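Home | Forums | Members | Search | Log in

Todholm Home Computing Forum > Old Workstations and Servers
Cleaning up the old tower before the new cooler
Started by marisol_iwasaki, December 2024

marisol_iwasaki wrote:
Hello all, and thanks to everyone who talked me out of binning this old machine in April! I've finally got the cooler off, and I'm wondering how fussy to be about the leftover paste on the processor. I've had two goes with a cloth and there's still a bit of a smudge. Would you take the chip out and do it properly?

zluik wrote:
Leave it in the socket, love. Every time you lift a processor you're giving yourself a chance to drop it, and I say that as someone who did, and cried into his tea. Isopropyl, coffee filter, gentle circles.

Concetta L. wrote:
I'd have to disagree with Zane, sorry! I always take mine out, because I like to see the edges. Slow and steady and you'll be fine.

zluik wrote:
We've been having this argument for more than seven years, Concetta, and I'm still right :)

waqas_m wrote:
A faint mark won't hurt your temperatures. I'd spend the time on dust in the memory slots, with a soft brush and a bit of patience.

marisol_iwasaki wrote:
You're all very kind. I'm siding with Zane for now, as I'm a nervous sort and my favourite reading glasses have gone missing. Here's where I've got to tonight.
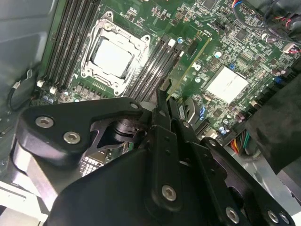

I'll give it one more wipe in the morning, then brush out the slots as Waqas says, and the new paste can go on after lunch.

Contact us | Copyright Todholm Home Computing Forum | Back to top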